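Flevoden let three go as summer clear-out starts

Thursday, June 15, 2023

Flevoden have confirmed three departures, with winger Shawky the biggest name out of the door. His deal runs out at the end of the month and talks over a new one stopped back in April. No fee. He is expected to sign for Nerken, who have been after him since the winter and can offer two years.

Shawky played 72 league games for the club and got 7 goals, most of them in his first season. Less of a regular lately. Started on the bench for most of the run-in and didn't look happy about it.

Also leaving: reserve keeper Kinder, who wants first-team football and is talking to two clubs in the division below, and left back Tamer Harb, released after a knee operation that kept him out all spring. Harb will carry on training with the squad untill he finds something.

Manager Yasmine Tawfik said she had wanted to keep Shawky but not at any price. "We made an offer we could afford. He has a better one. Good luck to him, he gave us some great afternoons."

Money is tight. Gates dropped to 700 for the last home match and the wage bill has to come down before the new season, so dont expect like-for-like signings. Tawfik wants a wide player and a keeper, both on loan if possible. A centre half has been on trial this week, name not given.

Forecast for Shawky: should start every week at Nerken, who play with proper wingers and have nobody quick on the right. Harb is harder to call. Depends on the knee.

Pre-season starts in three weeks, first friendly away. Season tickets on sale now, adults 100, same price as last year.

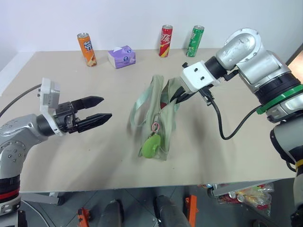 Letting Harb go while he's still injured is poor, wrote Marijke under the club's announcement, and she would sooner have lost the winger a year ago for a fee than now for nothing.

Search this site
Type keyword Go

Recent items
Nerken close in on new fitness coach
Cup draw: dates and away ties
Under-17s lose final on penalties
Pitch work to finish before first friendly

Contact us | Copyright 2023 | Back to top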